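Last updated 7/20/26

Interior Surfaces and Finishes
Notes for Unit 4: Tabletops, Countertops and Wall Color
Instructor: Natnael Tamiru

Read these before the workshop session. The chapter on stone in the course reader overlaps with the first part, and you can skip its section on quarrying.

1. What we mean by a finish

A finish is the outermost layer of a surface, the part that gets touched, wiped and looked at. It may be the material itself, polished or oiled, or it may be something put on top: paint, veneer, printed film, laminate. In this course we treat the finish and the base as two separate decisions. A client who says "I want a marble table" has usually made the first decision and has not thought about the second.

Ask early which one they mean. Real marble is heavy, needs a stiff support, stains with lemon juice and wine, and costs more to move than most people expect. A marble pattern can be put on almost any flat board.

2. Patterned surfaces

Stone patterns fall into families. For the exam you need veined, speckled and clouded.

Veined patterns have lines running through a darker or lighter ground. They have a direction, and the direction matters. On a long table, veins that run with the length make it look longer. Veins that run across it tend to chop it up.

Speckled patterns have no direction. They hide crumbs and small scratches, and they are easy to join at a corner.

Clouded patterns are soft patches of color with no hard edge. They look good in a sample and often look dirty over a large area. Order the biggest sample the supplier will send. 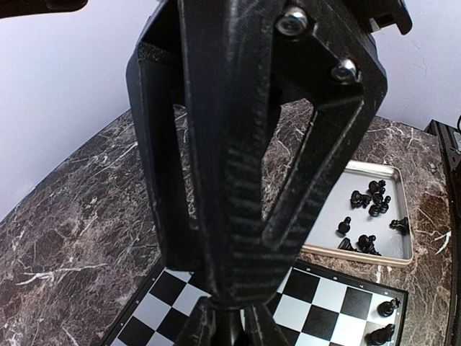
Repeat is the other thing to check. A printed pattern starts over after a set distance. If the repeat is short, the eye finds it quickly, and once you have seen the same vein twice you will keep seeing it. The Lamorel sample book marks the repeat on the back of each sheet. Skikard's does not, so ask for it in writing.

Dark grounds with light veins are popular again. They show dust and fingerprints more than mid-tones do. In a dining room that may be fine. On a kitchen counter it means wiping several times a day.

3. Gloss

Gloss is how much light a surface sends back in one direction. We use three levels in our schedules: matte, satin and gloss. Suppliers use many more words than that. When you copy a product into a schedule, put our level first and the supplier's word after it in brackets.

Gloss makes dark colors look darker and makes patterns look sharper. It also reflects the ceiling lights. Before you approve a glossy tabletop, sit at it. Most complaints come from people who only looked at the sample standing up.

Matte surfaces are easier on the eye for reading, board games, sewing and other close work. They can pick up shiny spots where sleeves and plates rub.

4. Wall color next to a patterned surface

The rule of thumb is one busy surface per view. If the table or counter has strong veins, keep the walls plain and fairly pale. Grays with a little purple or blue in them sit well beside dark brown. Yellow creams can make the same brown look orange.

Pale grays shift a lot with the light. A lavender gray can read as plain gray under warm bulbs and clearly purple on a cloudy afternoon. Paint a large card, stand it upright behind the tabletop sample, and look at it in the morning, in the afternoon and under the lamps that will be used.

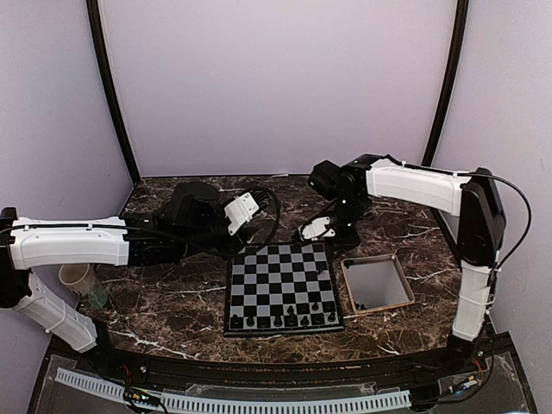 Wall paint also throws its color onto whatever is close to it. In a narrow room with three walls the same shade, the effect is stronger than the card test suggests. If you are unsure between two strengths of a color, take the weaker one.

5. Case: the Gritthorpe reading room

The Gritthorpe library replaced the tables in its reading room in February. The designer, from Fikre, had a fixed budget and a brief that asked for "something warm." The first proposal was a glossy veined brown on every table. Staff sat at one test table for 26 days and kept a log. Glare from the windows came up far more often than any other complaint.

The final scheme kept the brown ground but changed to a matte face with thinner veins. The walls went from cream to a pale gray. The total area of board ordered was 161 square feet, and some 1,000 dollars was held back for edge repairs.

Points to notice:
- The test was done with one table, in the real room.
- The color people liked was kept. Only the gloss and the vein width changed.
- Edges were given their own line in the budget. Edges fail first on nearly every covered board.

6. To do before the workshop

Pick one horizontal surface in a room you use. Write down the family of pattern (or "plain"), the direction if it has one, the gloss level, and the color of the nearest wall. Look for the repeat and measure it if you find one. Look at the edge and say whether it is the same material as the face.

Half a page is enough. Bring it on paper, with your name at the top.

Reading for Unit 5 is the chapter on floors, first half only.

3 comments

This site uses cookies to remember your settings. Accept | Manage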